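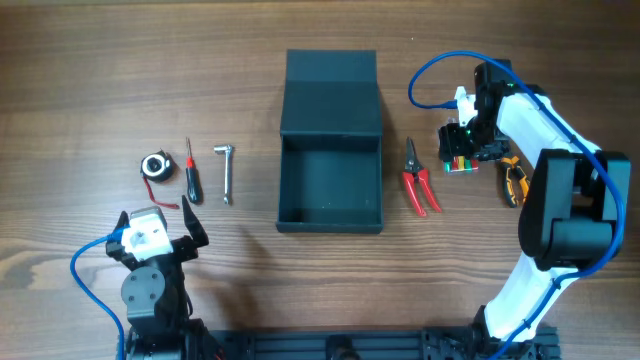
Tormod Hovland had been paying rent on the flat in Clorden for three years before he went back to Dukura to sell his mother's house. He took the early bus and slept through most of the trip. The key was under the paint tin, where it had always been, and the power was still on. In the kitchen he put his bag down on the table, a wooden one with the grain running the long way in warm brown lines, and at one end he laid out the things he had brought: a torch, the agent's papers, a cheese roll. His father had built a table very like it for the neighbours and had never been paid.

The agent had told him to expect over 500 questions from buyers and to answer none of them. She wanted the cupboards emptied by the end of the week.

He started with the hall. There were coats he remembered and coats he didn't. In the pocket of a grey one he found a ferry ticket to Tomar, number 334, dated in December of a year when his mother had told everybody she was home with the flu. It was a return ticket and only the first half had been torn off.

He sat on the stairs with it. The ferry to Tomar took most of a day back then. She would have had to stay the night, and she would have had to come home some other way.

At noon Mrs Pell from next door knocked and came in without waiting. She had a plate with foil over it.

"You're thinner," she said.

"Did Mum ever go to Tomar?"

Mrs Pell put the plate on the bottom stair. She looked at the coat, then at the ticket.

"Once," she said. "I fed the dog."

"What for?"

"She had the offer of a job there. Keeping the books at a cannery. She went over to see the room that came with it." She folded the foil back from one corner -- it was lamb -- and folded it down again. "A man with a fish truck drove her home by the bridge road. She said the room had a good window."

"She never mentioned it."

"You were nine, love. You'd just got onto the swimming team."

After she left he ate the lamb with his fingers and went on with the coats. He filled four bags for the op shop. The grey one he hung back on its hook, and then he took it down again and tried it on. The sleeves stopped well short of his wrists.

He rang the agent at five and said he would need another week.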